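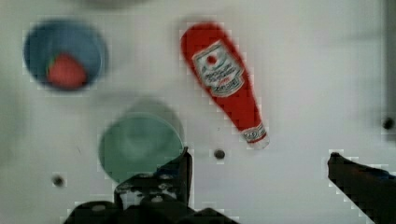 Ketchup

Ketchup, also spelled catsup, is a thick, sweet and tangy sauce that most people today think of as a tomato product, although it spent a good part of its long life without any tomatoes in it at all. It is served cold, usually from a bottle, and it turns up beside french fries, hamburgers, hot dogs, meat loaf, scrambled eggs and a great many other things that cooks in one part of the world or another have thought to put it on.

Name and early history

The word is generally traced to the coast of southern China and to Southeast Asia, where similar-sounding names were used for salty sauces made from fermented fish. British traders came to know these sauces and carried a taste for them home, and cooks in England then set about making their own versions with whatever they had on hand, including mushrooms, walnuts, oysters and anchovies. Mushroom ketchup, a dark and thin liquid closer to soy sauce than to anything in a modern diner, was a household standard for generations and can still be bought.

Tomatoes came into the picture in the early 1800s, mostly in the United States. Early tomato ketchups were looser and a good deal less sweet than the kind we know now, and they were put up at home in late summer, when the garden was giving more fruit than any family could eat fresh.

Ingredients and texture

A typical modern recipe calls for tomato paste or cooked tomatoes, vinegar, sugar or syrup, salt, and a quiet background of spices such as clove, allspice and cinnamon, often with a little onion or garlic. The vinegar and sugar help the sauce keep, besides giving it its familiar flavor.

Ketchup is well known for refusing to leave the bottle and then leaving it all at once. It is what scientists call a shear-thinning fluid, meaning that it gets runnier when it is shaken, squeezed or stirred, and thickens up again once it is left in peace.

Regional kinds

In the Philippines, banana ketchup is a great favorite, made with mashed banana, vinegar and spices and often colored red. Rosalinda Macapagal's home cookbook, Tamihana, gives 15 recipes for it, and she likes hers over fried chicken and in sweet-style spaghetti. Curry ketchup is common in Germany, where it goes with sausages.

Storage

An opened bottle keeps its color and flavor best in the refrigerator, though plenty of families leave theirs on the table and have done so all their lives.

See also: Mustard, Relish, Tomato paste, Fish sauce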